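Mixing drinks at home: tips for syrups, ice and shaking

Most home cocktails go wrong before anything reaches the glass. The spirit is usually fine. The trouble is old lime juice, wet ice or a syrup made by guesswork.

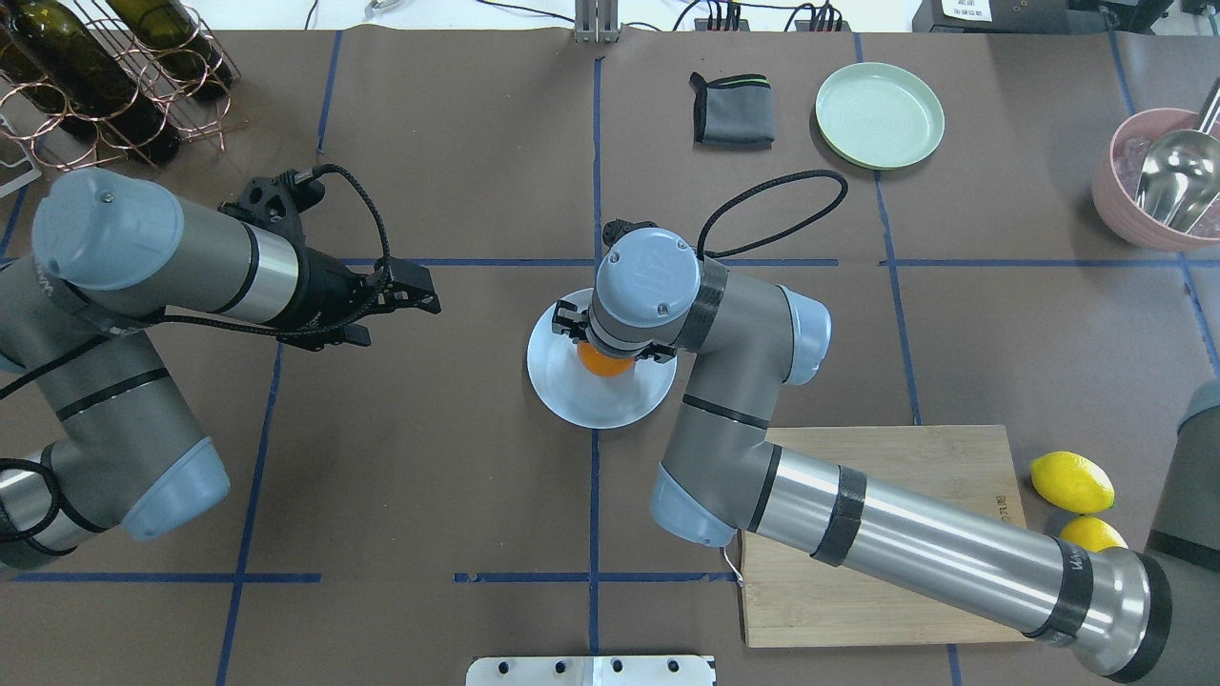 Start with the syrup. Weigh equal parts sugar and water, warm them until the liquid runs clear, then leave to cool with the lid on. A batch made with 100 g of each will do a small evening. Keep it in the fridge and make fresh after a fortnight, or sooner if it turns cloudy.

Squeeze citrus the same day. Roll the fruit under your palm first, and strain out the pips. Bottled juice is all right in a long drink with plenty of ginger beer, but it spoils a daiquiri.

Use big ice cubes straight from the freezer. If they have been sitting in a bucket, tip the water away before you fill the shaker.

Shake anything with juice, cream or egg white. Stir anything that is all spirit, such as a martini or a Manhattan, for 20 seconds or so if your cubes are large. Egg white drinks want a shake without ice first, then a second one with it.

Vermouth is a wine and goes off like one. Put it in the fridge once opened and finish it within two months. The end of a bottle can go into a pan sauce.

For mint, slap the leaves once between your hands. Grinding them with a muddler makes the drink bitter.

Rinse the shaker and strainer as soon as you have poured. Dried egg white is hard to get out of the spring.

Tips collected by Ulla Heinonen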